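Kitchen & Pantry > Preserving > Citrus > Small-Batch Lemon Marmalade

Lemon marmalade without the all-day fuss

I used to think marmalade was a job for people with huge copper pans and a free weekend. Then I bought a bag of lemons I couldn't possibly get through (they were cheap, I was weak) and started making it in tiny batches. It fills 2 small jars, and I love it!

You'll need 500 grams of lemons, a liter of water and, brace yourself, a kilo of sugar. I get the unwaxed lemons from Stostemow when they have them. If yours are waxed, scrub them under hot water with a stiff brush first.

Halve the lemons, squeeze them, and pour the juice into your biggest pot. Scrape the pips and stringy bits into a square of muslin and tie it up tight. Slice the peel as thin as you can stand – mine starts out beautifully skinny and gets chunkier as I get bored. Peel, water and muslin bag all go in with the juice, and I leave the lot overnight with a lid on.

Next morning, bring it up to a simmer and let it tick along for 2 hours, or until a bit of peel squashes easily between your fingers. Don't rush this. Once the sugar goes in, the peel stops softening, and I've chewed my way through enough tough marmalade to know.

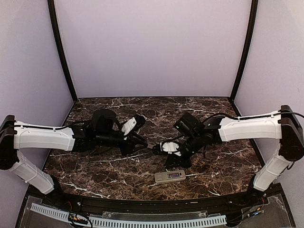

One reader, Lilus, wrote to me that she freezes the squeezed halves through the winter and slices them while they're still half frozen, and gets much thinner shreds that way. I've tried it twice now and I'm converted.

Fish out the muslin bag, let it cool a bit, then squeeze it hard over the pot. The gloopy stuff that comes out is pectin and you want all of it. Stir in the sugar over low heat until you can't feel any grit under the spoon, then turn it right up and boil.

Start testing after fifteen minutes. Drop a little on a cold saucer, wait a minute and push it with your finger. Wrinkles mean it's ready. Let it sit off the heat for ten minutes before you ladle it into hot, clean jars – otherwise all the peel floats to the top.

Comments

marmaladefan: Can I swap in a grapefruit for some of the lemons?

pipandpeel: I did, with 200 grams of it. A little more bitter, very nice on toast.

drizzle_b: Mine took closer to half an hour to set but my stove is feeble. Great color though!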